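Print this page | E-mail this page

Course handout: Damping and Absorption in Vehicle Panels
Posted in: Handouts, Noise Control

Panel noise and cabin noise are treated separately in this course. A door skin or floor pan vibrates at its own natural frequencies, and the sheet radiates sound on both faces. Damping acts on the sheet. Absorption acts on the air behind the trim. A foam layer placed on bare steel does little below 300 Hz, and a damping layer does little for wind noise coming through a door seal.

Two damping layouts are used. In a free layer, the material is bonded to the panel and stretches as the panel bends. In a constrained layer, a thin stiff sheet covers the soft core and forces it to shear. For equal added weight, the constrained layout normally gives the higher loss factor on thin steel.
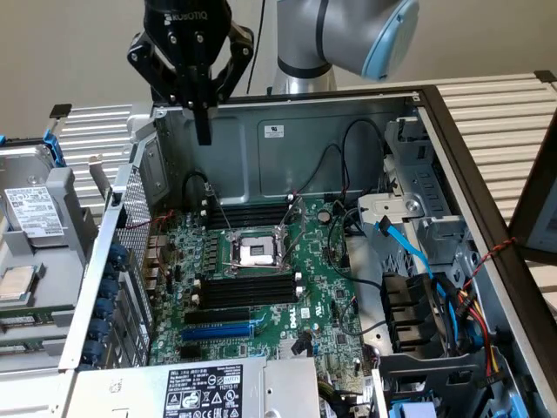 Doina Petkov asked whether full coverage was worth the added weight, given that her door skins already sounded dead with a patch in the middle. Coverage of the center third removes most of the first bending mode. Higher modes have their peaks nearer the edges and need a second patch.

Worked case: the Trundholm test panel, clamped on all four sides, has its first mode at 214 Hz and a higher mode at 516 Hz. A single central patch lowers the first peak. The second peak is nearly unchanged, as its node line passes under the patch.

Surface preparation: remove wax and oil, wipe with solvent, let the solvent flash off, then roll from the center outward. Trapped air reduces the bonded area and with it the damping.

Exercise 2: sketch the node lines for both modes and mark where you would place a second patch.

Contact | © 2023 Skileck Training | Back to top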